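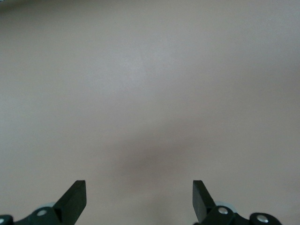 Leltadier Makers' Club: Workshop News

We have a bare surface in the back workshop again, and I can't tell you how happy that makes me! Smooth, matte, a soft beige-gray that goes a little pink depending on where you're standing. No seams, no pencil marks, nothing sitting on it. I went in on Thursday evening just to look at it for a while before I put my bag down (on the floor, I promise).

If you've joined since March you may never have seen that work top without stuff on it. It had picked up everything. Jam jars of odd buttons, the good scissors, the bad scissors, three half-made lampshades, a box of tile samples from the Hrytsenko shop on the corner, and somebody's very nice green raincoat, which is now hanging by the door if it's yours. Then the sewing people moved in from the front room while their radiator was being fixed, and after that you could hardly find a spot to set down a mug.

So we had a clear-out. Yolanda Requena ran it, and she ran it well. She had us carry every single thing out to the hallway, and nothing was allowed back in until it had a shelf or a drawer to live in. I thought this was a bit strict at six o'clock. By nine I was a total convert and had gone home for my own label maker.

For the people who asked at the last meeting, yes, we did do a proper list this time. 1,021 items went into the club inventory, and before you picture us counting pins, a tin of pins is one item. The list is in the blue binder by the sink and there's a copy on the club computer. Twenty-one things had no name on them and didn't seem to belong to any project, so they're in the crate under the window. Have a look through it before the end of the month. Whatever's left goes to the Vareo swap shop, and I've already got my eye on the hole punch.

The rest of the storage has shifted around a bit, so don't panic when you go to your usual drawer and find felt in it. Paper and card are on the low shelves now. Glues, paints and anything with a lid that leaks went into the metal cupboard. Fabric is on the long wall, folded by size, and it would be lovely if it stayed folded by size! Hand tools are back on their hooks. The lampshades have been claimed, all three of them, by a member who swears they'll be finished by summer.

Now for the bit I've been asked to pass on, about keeping the surface clear. You can use it for whatever you like while you're here. Cut on it (with a mat, please, please with a mat), lay out your patterns, spread your puzzle pieces around. When you leave, it all comes with you or goes on the project shelves by the door. There are four project shelves and each one takes two trays, so if you've got something that needs to sit overnight while the glue sets, write your name on a tray and slide it in there. Trays are stacked next to the sink. Wipe down with the soft cloths only. The green scrubby ones are for the sink, and I'm told they'll scratch.

I did have a small argument with Yolanda over whether we should allow one pencil pot. I said a pencil pot is practically part of the furniture. She said that's how the buttons started. She has a point, and the pencils are now in the top drawer on the left, sharpened, with the rulers.

We also spent a little money. Seventy dollars from the cake sale went on drawer dividers and a second tray stack, both from Skituveck, who delivered them the next morning and carried them up the stairs for us, which was very kind considering our stairs. We've still got some dividers spare if anyone wants to have a go at the ribbon drawer. I opened it, looked at it, and closed it again.

Thursday sessions carry on as normal, seven till half past nine, and the first big project on the clean surface will be the patchwork banner for the street fair. Bring scraps! Any color, cotton if you've got it, nothing smaller than your hand. If you'd like to help cut squares, come at half past six and I'll have the kettle on. Cookies are welcome too, but they'll have to go on the windowsill.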